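A Morning at the Furnival Craft Fair

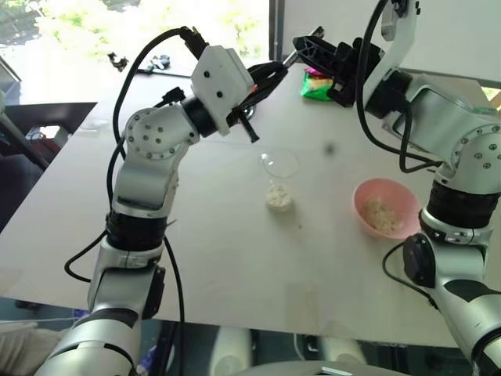 Two arms and a slim metal tool over the big pale table.

I have been meaning to get to Furnival for years, and this May I finally made it. What a morning! The doors opened at 9:30 and I was in line well before that, coffee in hand, with a shopping list I ignored almost at once.

The fair fills the old market hall in Plavside, with up to 300 makers packed in over both floors. I started upstairs with the paper people (my weakness) and spent a good 40 minutes at the Hundelora stand, where everything is folded, stitched and glued by hand. They had sewing boxes lined in striped cotton, tiny drawers for buttons, and a round lidded box covered in marbled paper that I went back to look at 2 times before buying it. The lid fits so well that it sinks down slowly when you let go – I must have done it ten times on the train home.

Downstairs was louder and more crowded. Gestuvon had a row of woven bread baskets and were letting visitors try the rim stitch on a practice piece. Mine came out lumpy, but I got the hang of it by the third side and could happily have stayed until lunch. They also sell the waxed cord by the spool, in a mustard yellow I haven't found anywhere else.

Bring cash, as a few of the smaller tables don't take cards. The café does a very good cheese scone, and the quiet benches are at the back by the coat racks. Parking fills up early, but the station is an easy walk, mostly downhill on the way there.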